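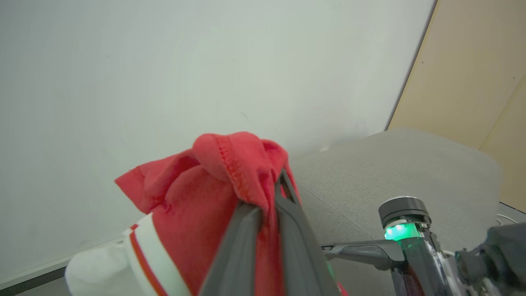
KUSTEVSIDE, Jan 11, 2018. Mokeo has finished a comparison of 4 gripper finger designs for handling clothing, carried out with the Clulledis controller on a two-arm setup. Each design was tried on 35 garments. Fingers with a triangular opening near the tip, like the one holding the red knit fabric, dropped fewer items than the solid version and went on to the second round.

"Bunched cotton is hard to grip by one layer," said Zihan Zhong, test engineer at Mokeo. "We wanted numbers for that before we ordered parts."

The second round adds the Xiao wrist camera and 11 more garments, mostly towels and heavy sweaters. Results will be posted on the Mokeo website.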